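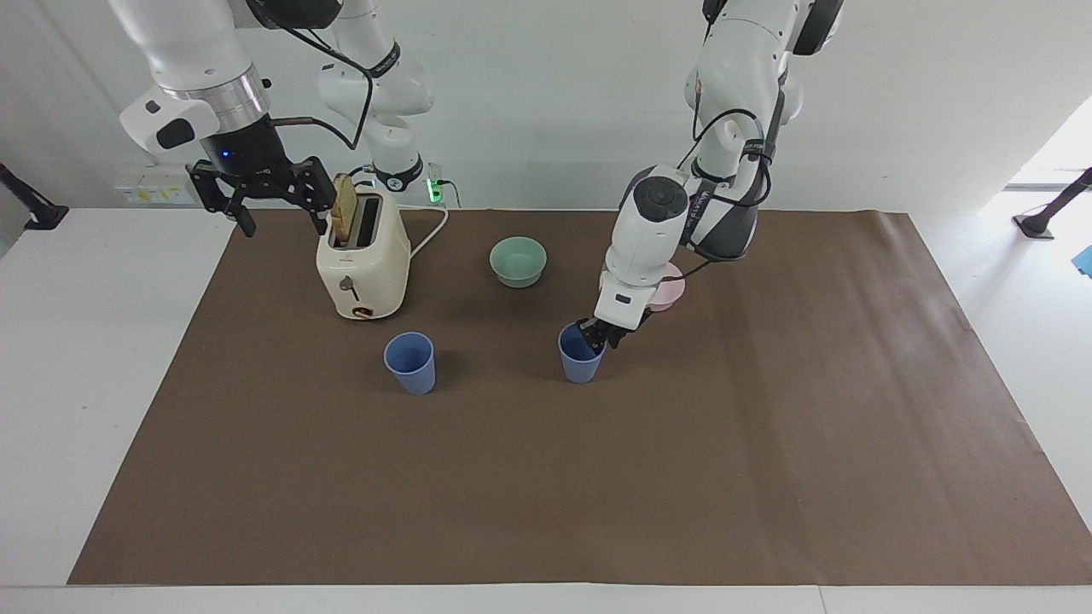 Photo: Condov, Wukham site kitchen

Section 4. Daily work with the Corno two-arm station

This section is for the kitchen staff who prepare the breakfast counter together with the station. It supposes that the installation in Section 2 is already finished and signed by your supervisor. If you did not receive the short training, please do not start the station by yourself.

4.1 What is changed in your work

Before the station, one person stayed at the counter during the whole breakfast time. Now the arms do the repeating part: they handle the toast and the cups. The person is still responsible for the food, the cleaning and every decision. Your place in the rota is the same as before. The time which becomes free is for serving guests and for the stock check, and it must be written in the shift sheet so that the planning office can see it.

Note: Some colleagues asked if they are allowed to take over by hand when the queue is long. Yes, they are. Pause the station first (see 4.4) and then work as you did in the past.

4.2 Preparing the table

1. Check that the station is in Pause. The display of the control box must show PAUSE and not READY.
2. Spread a new sheet of brown paper over the white table. Leave a strip of the table free along the front. Small creases are no problem, but a fold which stands up can stop a cup from sliding.
3. Put the toaster at the back left, with the lever and the dial turned to the front. Lead its white cord behind it, to the wall.
4. Place the bowl at the back in the middle and the plate to the right of it.
5. Set the two blue cups nearer to the front, with the opening up. Keep a hand's width between the first cup and the toaster.
6. Look at the cables along the arms. They hang in loops, and this is correct. Do not pull them tight and do not fix them with tape.

Caution: Use only the plastic cups delivered with the station. The fingers take the cup by the rim, and a glass can break under the same force.

4.3 Starting

1. Put the bread in the toaster and set the dial. The station does not choose the browning for you.
2. Step back behind the floor line and tell the colleagues near you that you are starting.
3. Press Start on the control box one time. Wait. The arms need up to 4 seconds before the first movement, and pressing again will cancel the start.
4. Stay in the room during the first round. After this you may serve at the counter, but the station must remain in your sight.

Caution: The toaster becomes hot on the top and on the sides. Never reach in between an arm and the toaster, also not when the arm is standing still. An arm which waits can move again without a sound.

4.4 Pausing and taking over

1. Press Pause. The arms finish the present movement and then hold their position.
2. If a gripper is holding a cup, support the cup with your hand from below and choose Open on the control box. Do not pull the cup out.
3. If toast is stuck, unplug the toaster and let it cool. Never use metal tools inside the slots.
4. Write the reason of the pause in the shift sheet. One or two words are enough, for example "paper moved" or "bread too thick".

Note: The number of pauses is not used to judge the staff. It is sent to Onyeka service, who use it to adjust the movements at the January inspection.

4.5 Error 100

Error 100 means that a gripper closed and found nothing. Most often a cup is standing too far from its place. Pause the station, put the cup back and press Start. If the same error comes again directly, leave the station in Pause, continue by hand and call Onyeka service on the internal number 1936.

Go on to Section 5 for the cleaning at the end of the shift.

Revision: July 2021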